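Apuntes de la sesión 4: la taza térmica como objeto doméstico
Taller de Cultura Material Cotidiana
Eduardo Mota, noviembre

Para el martes había que leer la ficha de Yara Geagea sobre recipientes aislantes y traer una taza de casa. Casi todo el mundo trajo la taza y muy pocos la lectura, así que empiezo estos apuntes por lo que debería haberse dado por sabido.

Una taza térmica es un vaso de acero con otra pared alrededor. Entre las dos paredes hay vacío, o aire, o lo que el fabricante haya conseguido dejar ahí dentro por el precio que pide. La diferencia entre las tres cosas es enorme y desde fuera no se nota nada. Conviene recordarlo cada vez que un folleto diga «doble pared» y se quede tan tranquilo.

El folleto de Lullis que repartí promete «calor toda la mañana». No dice con qué temperatura de partida, con cuánto líquido, con tapa o sin ella, ni qué entiende por mañana. Geagea, que es más paciente que yo, propone tratar estas frases como lo que son, textos decorativos, y pasar a examinar el objeto. Le hago caso a medias: también me interesa saber por qué nos las creemos.

1. Mirar por dentro antes que por fuera

El color y el acabado se eligen para la tienda. Lo que toca la bebida es el interior, y casi nadie lo mira al comprar. Hay que inclinar la taza hacia una luz y buscar la soldadura, las rayas y el poso pardo del té. En acero pulido los reflejos engañan: una curva brillante puede tapar una raya, y una raya puede ser solo un reflejo. Se gira la taza y se vuelve a mirar.
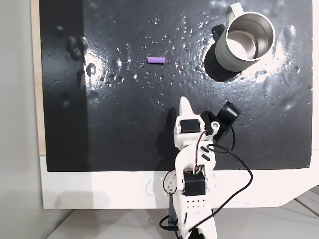
Fig. 1. Interior de acero inoxidable, con la taza inclinada. Gotas de agua sobre la superficie negra.

Sobre el agua en la mesa, una advertencia. El alumnado tiende a concluir que si hay gotas cerca de la taza, la taza pierde o condensa. Unas gotas sobre una mesa prueban que hay gotas sobre una mesa. Para hablar de condensación hace falta secar el exterior, llenar con agua fría, esperar y pasar un papel por la pared. Para hablar de una fuga hace falta cerrar la tapa, volcar sobre papel seco y esperar otra vez. Son dos pruebas distintas y no se hacen a la vez, por mucha prisa que haya por irse a comer.

Tampoco vale la prueba de la mano («no quema, luego aísla»). El asa no quema porque está separada del cuerpo. Una taza de loza corriente también tiene un asa que no quema, y a nadie se le ocurre llamarla térmica.

2. El asa

Los vasos de viaje prescinden del asa para caber en el hueco del coche. La taza de escritorio la conserva, y ahí empiezan los compromisos. Un asa cerrada, unida por arriba y por abajo, reparte mejor el peso que una abierta, pero si es de perfil plano se clava en los dedos en cuanto la taza está llena. La de perfil redondo es más cómoda y da más vueltas en la mano. El catálogo de Dralen resuelve el problema con la palabra «ergonómica», que aplica por igual a las dos.

Pregunten cuántos dedos caben. Después pregunten de quién eran los dedos con los que se diseñó. En la discusión salió que dos personas del grupo no pueden meter más que dos en la taza que usan a diario, y la siguen usando porque fue un regalo.

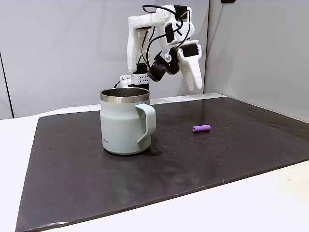

Otra cuestión del asa es dónde se une al cuerpo. Cuanto más alta la unión superior, más fácil resulta inclinar la taza para beber; cuanto más baja la inferior, menos se balancea al levantarla. Geagea sostiene que el usuario percibe esto sin saber nombrarlo. Puede ser. Yo sospecho que el usuario se acostumbra a casi todo y que llamamos buen diseño a lo que ya no nos molesta. Dejo abierta la discrepancia, que entra en el ejercicio.

3. El verde salvia

Llevamos unos años rodeados de verde salvia: tazas, sartenes, toallas, cepillos de dientes. En la hoja de compras que preparamos con tiendas de Bragança figuraban 14 modelos de taza con asa, y 11 se ofrecían en ese verde o en uno vecino, bautizado «niebla», «eucalipto» o «calma». El acabado mate acompaña siempre. Se supone que transmite sosiego. Lo que hace con seguridad es marcarse con las uñas y con el estropajo antes que un esmalte brillante, cosa que el catálogo de Hokeck menciona en letra pequeña, en la hoja de cuidados.

No digo que sea feo. Digo que una muestra tan pequeña tampoco demuestra una moda, y que si alguien la cita en su trabajo debe citarla como lo que es: una hoja de compras de una sola ciudad.

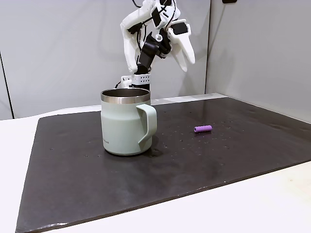
Fig. 2. Cuerpo verde mate que se ensancha muy ligeramente hacia abajo, sobre tapete gris oscuro.

4. Ejercicio para entregar

Escojan una taza que usen de verdad. Una página y media, sin portada.

a) Descríbanla sin emplear ninguna palabra del envase ni de la web del fabricante.
b) Hagan una sola prueba, la de condensación o la de fuga, y cuenten el procedimiento completo, incluido lo que salió mal.
c) Tomen partido en la discusión sobre el asa, con un argumento que no sea «a mí me resulta cómoda».

Quien quiera medir temperaturas, que anote también la de la habitación. El curso pasado recibí una tabla con 168 lecturas y ni una sola de ambiente; no pude hacer nada con ella.

Lectura para la próxima sesión: Geagea, el apartado sobre tapas y juntas, desde la página 149 hasta el final del capítulo.

Taller de Cultura Material Cotidiana · Apuntes para uso del alumnado · Contacto: Eduardo Mota, en horario de tutoría · Volver arriba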